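Giving up the tumble dryer (mostly)

Posted February 4, 2025

So the tumble dryer finally went at the start of January, with a smell like a burnt crumpet and a noise I can only describe as a shopping trolley going down some stairs. It was a Garkura, inherited from my aunt along with the house keys and a lot of jam jars, so I can't complain. I rang the repair place, who wanted £30 just to come and look at it and warned me the part would probably be more than the machine was worth. I said I'd think about it. I've been thinking about it for a month now and in the meantime I've been drying everything on whatever I can find, like my nan did, and I've got opinions!

First off, I had no idea how much I relied on the thing. I used to put a wash on at nine at night and fold it before bed. Now a wash is a commitment. You look at the forecast, you look at what's already hanging up, you look at the one good radiator (back bedroom, the others are all lukewarm at the bottom and I keep meaning to bleed them) and you decide whether you really need those jeans.

Jeans, by the way, are the enemy. Jeans and hoodies. A hoodie can feel perfect all over and then you put it on and the hood is like a cold flannel on the back of your neck. I've started hanging them upside down by the hem with the hood dangling free, and that helps, but you do end up with peg marks round your middle.

Towels were what I was most worried about. I'd always been a big fluffy towel person, the heavier the better, and without a dryer those take two days in winter and come off the airer like roof slates. A neighbour suggested waffle ones and I was a bit sniffy, they look thin, they look like something from a posh caravan. Well, I've come round completely. They dry so much quicker and they're meant to feel a bit rough so you don't mind!

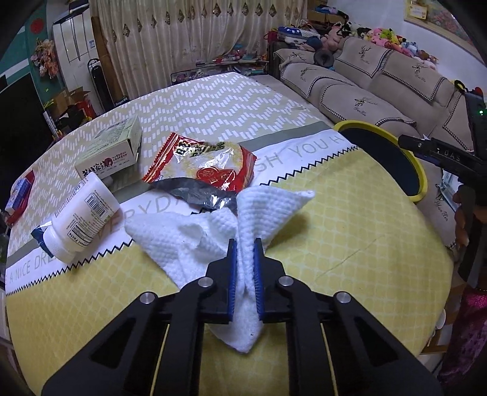
White waffle towel, yellow tablecloth. I'm a convert.

If you're going to try them, buy one first and live with it for a week. My sister hates them and says it's like drying yourself on a cheese biscuit. She does have a working dryer though, so she can afford to be fussy. And wash them before you use them, and leave the fabric softener out. I know, I know, I love the smell as well, but it coats them and then they just push the water round your back. I put a splash of white vinegar in the drawer where the softener used to go and no, it doesn't make the house smell like a chip shop.

The airer itself has been a whole saga. I started with the one we already had, the concertina sort, which pinches your fingers and has a leg that folds in whenever it feels like it. Then I got tempted by a heated one from Cludard, which everybody on the local page was raving about, and I borrowed one for a weekend to see. Mixed feelings. It's lovely for socks and pants and anything that lies flat along the bars, but anything that hangs down between them dries in stripes. You have to keep going back and shuffling things along. If you throw a double sheet over the top like a tent it's much better, and then of course you've got a tent in your living room and the cat moves in.

I gave it back on the Monday and bought a ceiling pulley instead. Best thing I've done in this house since the loft hatch. Warm air goes up, so why was I hanging my washing down by my ankles in the draught? It cost less than the heated one, it took an afternoon and a lot of swearing to find the joists, and now the kitchen has a row of pillowcases over it like bunting. You do get the odd sleeve in your face when you're making tea. And don't fry anything. I did sausages on the second day and had to rewash the lot.

The other thing is damp. You're putting all that water into the air and it has to go somewhere, and in our house that was the inside of the bedroom window and then the bit of wall behind the wardrobe. I wipe the glass down every morning now and open the windows at both ends of the house for a bit, even when it's bitter. I shut the door on whichever room the washing's in too. I got a dehumidifier second hand, a Sirneo, quite an old one, hums like a fridge, and on a heavy wash day I'm tipping the tank down the sink before tea. Mildly disgusting, very satisfying.

Bedding I've changed my whole routine for. I used to strip every bed on a Sunday and do the lot together, and there's just nowhere to put it all now. So it's one bed at a time, spread over the week, with the blankets kept for whenever we get a dry windy day. I give everything a really good snap before it goes up (stand back, mind the lampshade) and smooth the edges out with my hands. I've more or less stopped ironing, which my mother must never find out.

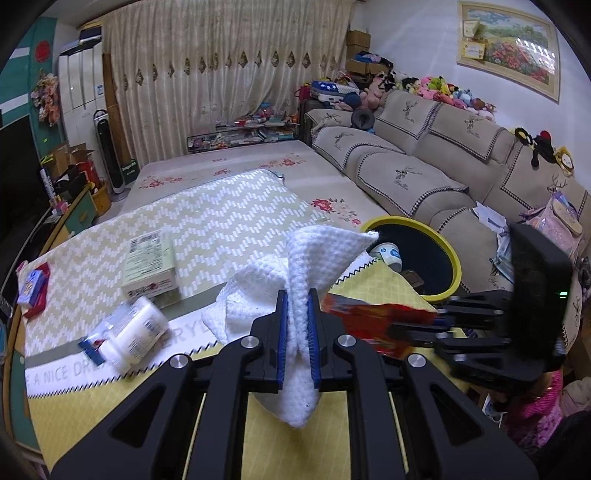 Abilio Bustamante commented that I'm missing the most useful trick of the lot, a second spin: once the wash has finished, put it straight back on spin only at the highest speed the label will stand, and it takes hours off the drying. He also reckons a heavy bath towel does fine on a pulley if you fold it over by a third instead of in half, so the two layers aren't pressed together all the way down.

I've been doing the extra spin for a week now and he's quite right, I'm annoyed I never thought of it. The jeans are still the enemy but they're a weaker enemy. Haven't tried the fold yet, I gave most of the big towels to the dog rescue.

Next job is the line outside. The old post leans and the prop has gone missing, and I want it sorted before the weather turns. If anyone has had one of those rotary ones with a cover, the Ngcobo sort, let me know whether the cover's any good or whether it just fills up with spiders.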